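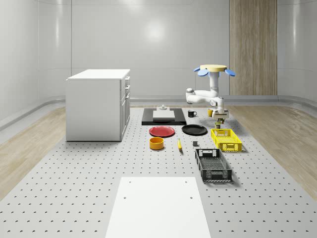
Feng-yi Yau reckons the second glaze batch crawled because I rushed the sieving, and that the recipe itself is fine. Could be. I put it through the 80 mesh once and left it at that.

2026-07-01

Remixed the Skundton grey from scratch. 375 g dry, water added slowly, left to slake over lunch. Sieved twice this time. Still thicker than I'd like, so I thinned it until it ran off the whisk in a steady line — no measurement, sorry.

Dipped six test tiles, three on the buff clay and three on the white. Wiped the feet back a good 6 mm. Tien-fu Pan wants one of each held over for the slower firing, so those are on the top shelf with his initials in pencil. Please don't move them.

Kiln is still cooling from Kwan-ho's load and needs some 24 hours before anyone cracks the lid. The colour on his last lot was patchy near the bottom element. Haven't checked the element yet.

To order: kaolin, more wax resist, a new sieve brush. Old batch is in the bucket marked CRAWLED, lid on, keep for now.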